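3.2 What people do with the cup nobody claims

I started this part of the study with a pretty loose question. When a shared kitchen has cups that belong to the whole office, how do people decide that one of them is theirs for the day?

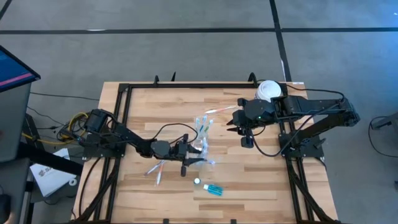
Figure 2. A clear cup on a wooden worktable.

Tayla Tapsell thinks I asked it the wrong way around. On reading an early draft she wrote back that people don't pick a cup at all, they pick a spot, and whatever cup is sitting in that spot by ten in the morning becomes theirs until they go home. I didn't buy it at first (I've had the same chipped mug for years and I'd know it anywhere), but my Ponport interviews lean her way, so let me go through them.

I talked with 13 people at the Ponport office and 11 at McKinnon. Both places stock plain, matching cups, and both have a sink that gets pretty grim by Thursday. At Ponport, almost everyone I asked could tell me where their cup was. Hardly anyone could tell me what it looked like! One woman said hers was "the one by the window," and when I asked what would happen if I swapped it for another, she laughed and said she'd drink out of it.

McKinnon was messier. People there carry their cups into meetings, so the spot idea falls apart fast, and I heard a lot more about marks: a rubber band on the handle, a dab of nail polish, initials on tape. I also heard a lot more complaining. My diary sheets from November have over 102 entries about cups going missing, and most of them come from the folks who had bothered to mark theirs.

Rirkulis, in the work I leaned on for my coding scheme, would call the first pattern parking and the second one tagging. I kept those labels because they're easy to remember, though I did have to add a third, borrowing, for the people who cheerfully told me they just grab whatever's clean. I come back to the borrowers in Section 3.3, where the dishwashing rota gets involved.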